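4.2 Floor care in the shared hall

The second site, Laxdal, differs from Geltden in that cleaning is not a separate job there. The hall is used by a small workforce throughout the day, and the floor is kept by the same people who work at the tables. Before the study began, the task was shared by informal agreement and usually fell to whoever left last. We selected it as a candidate for partial automation on the grounds that it is frequent, physically simple and disliked, and that it depends on handling soft and awkward items such as hoses, cords and bags.

The task was divided into four stages: bringing out the machine, laying out the hose and wand, passing over the open floor, and returning the equipment. Only the third stage resembles what commercial floor robots do. The first two and the last take up much of the worker's attention and are rarely included in estimates of time saved. In the interviews, workers described the hose as the main nuisance, and several said they would put off the whole job to avoid dealing with it.
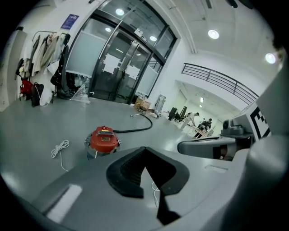 Figure 3. Red canister machine with hose and wand on the hall floor at Laxdal. The glass entrance is behind it.

Recordings of the manual task were made during ordinary working hours. We did not ask for the hall to be cleared. Coats, bags and deliveries are part of the normal state of such a room, and a policy trained on a bare floor would be of little use to the people who have to work beside it. Each worker performed the stages in the order they preferred and was told to stop whenever a colleague needed to get past. Interrupted runs were kept in the set and labeled with the stage at which they stopped. Runs longer than 20 minutes were split at the nearest stage boundary.

The interruptions proved useful in a second way. They gave a record of how workers negotiate space when one of them is occupied with a machine. A person handling a hose will normally lift it, shift it with a foot or pause until the other has gone by. These adjustments take a few seconds and are not mentioned in the written work instructions at either site. When the Greden controller was run in simulation on the same layouts, it treated every approach as a reason to halt, and resumed only after a fixed delay. Over a simulated shift this produced 40 halts, most of them in the strip of floor leading to the doors.

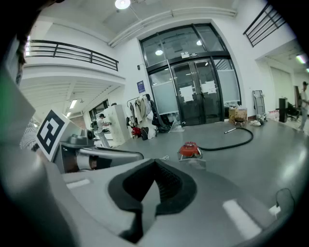
Traffic near the doors therefore had to be considered separately from traffic in the rest of the hall. We defined a passage zone extending from the entrance to the foot of the work area and allowed the controller to leave that zone for the end of the run. Halts fell to around 30, and the remaining ones were spread more evenly. The change has a cost for the workers, who must now keep the passage free at the end of the shift if they want it cleaned. Under the old arrangement, a person would simply have moved a bag and carried on.

This shift in effort is the main finding from Laxdal. Time spent on the cleaning pass went down in the simulated schedule, while time spent preparing the floor went up. Preparation consisted mostly of picking up loose cords and power strips, and it required workers to crouch and reach more often than the manual task did. It also had to be finished by a set time, where previously the job could be fitted in between others. Of the 200 comments collected in the end-of-study forms, the largest group concerned this loss of choice over timing. Complaints about noise or safety were less common than at Geltden. 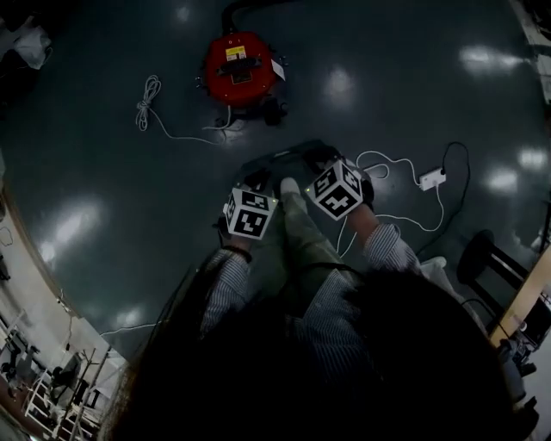 Troels Blöndal, commenting on a draft of this section, objected that preparation time should not be counted as a cost of automation at all. A floor with cords across it, he wrote, ought to be tidied whether a person or a controller does the cleaning, and the manual figures look good only on account of work that was being skipped. He added that the Puketti trial had reported the same effect and that it faded once fixed outlets were put in.

We accept the point in part. Some of the added preparation reflects a standard that was already written down and not followed. The forms suggest, however, that workers judged the old practice to be adequate, and the decision to enforce a stricter one was made by the schedule and not by them. We have accordingly reported preparation as a separate line in Table 5, so that it can be included or left out. The effect of fixed outlets could not be tested at Laxdal within the study period.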